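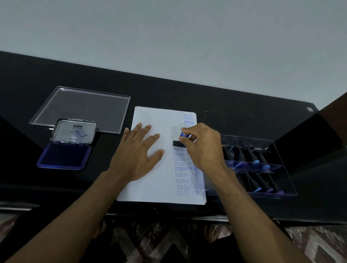
Slide 1 - Stamping paper

Start with the dull job. Ink pad on the left, stamps on the right, one hand flat on the stack and the other pressing down. Let them read FRAGILE and AMENDED for a moment before talking.

Ask who has done this for a whole afternoon. Wait for hands.

Point out the left hand. Every vendor demo I have sat through shows the pressing and skips the holding. Paper slides. Some of these marks are faint, and a person can see that and press harder on the next one.

Slide 2 - What Kornley told us

Their line was 1,000 sheets with no help. Wendell asked whether the sheets were taped down. They were. Pause here, it gets a laugh.

Then the Stullow quote: over 3,000 a month for the arm, before the service plan. Don't read out the plan.

Slide 3 - Our own try at Ellex

Rungnapa ran 80 sheets in December. The arm did fine until we asked it to change stamps, and then we were back to a person standing next to it. Teemu thinks better grip pads will fix this. Maybe - I have heard that 3 years running. Say so politely, he is in the second row.

Slide 4 - Questions

If someone brings up folding laundry, send them to Elīna's talk at 2:30. If they ask when I would buy one: when it can pick up the wrong stamp, notice, and put it back.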